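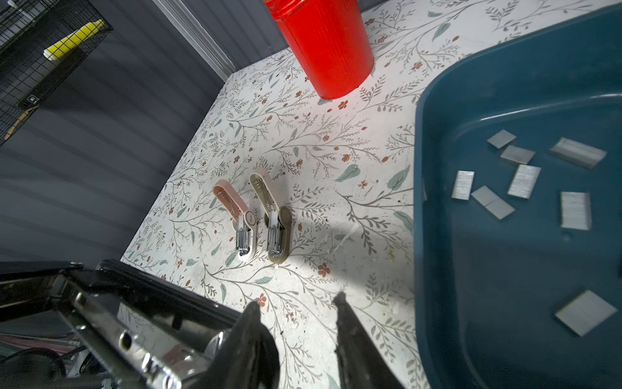 The Little Desk Things Gallery

Welcome, and do stay a while! I started this page in November to show off the small, useful things that live on our tables (staplers, mostly, I do get carried away), and more than 100 of you have written in since, bless you.

Pink and beige, both open for refilling, with the staples waiting in the big blue tray. I'm terribly fond of the pink one, though the flowery tabletop gets most of the compliments.

More from the Lelari drawer next month!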